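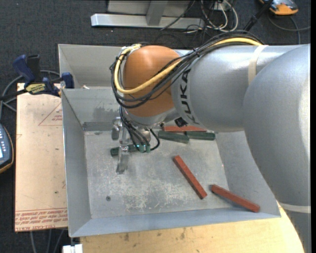

# Bars, Bins and Big Heaps of Metal

Look around the room you're in. How many things can you find that are made of metal? Door hinges, the legs of a chair, a zipper, the spring inside a pen! A lot of those things began life as a plain, boring-looking bar. I think bars are great, and by the time you get to the end of this page I hope you will too.

## What is a bar?

A bar is a long, solid piece of material, made in a simple shape so that somebody can turn it into something else. Think of a stick of modeling clay before you squish it. A bar of steel can be cut, drilled, bent, or squeezed into shape, and it might end up as a bolt or part of a bicycle.

To shape steel in the first place, you often have to heat it up, and wow, does it get hot! Some steel is pressed into shape at almost 2,000 degrees Fahrenheit. Your kitchen oven probably stops at about a quarter of that.

## Why paint them?

Plenty of bars stay the color of bare metal, but some get a coat of color, like red or green. In some workshops the color is a code. Red could mean one kind of metal and green another, and every workshop can pick its own code (so you have to learn it all over again if you change jobs!). Paint can also help keep rust away. Rust is the crumbly orange stuff that grows on iron and steel when water and air get at it.

## Why a bin?

You could stack bars neatly on a shelf, and some people do. But a bin with high sides is quick. Tip the bars in and off you go! A bin made of sheet metal can take a lot of banging, too.

The trouble comes when you want one back out. Loose bars land any way they like: some flat, some slanted, some end to end, some half hidden behind something else. Pull the wrong one and the others roll.

## Try it yourself

You'll need a shoebox, 11 pencils in two colors, and a friend.

1. Drop the pencils into the box from a little way up.
2. Choose a color.
3. Take turns lifting out one pencil of that color, using only your finger and thumb.
4. If another pencil moves, put yours back and let your friend have a go.

Which pencils were easiest? Try the ones lying alone in the open first, then the ones near the walls. Now do it again with your other hand. My best score is 7 pencils in a row, and I'd love to hear if you beat it!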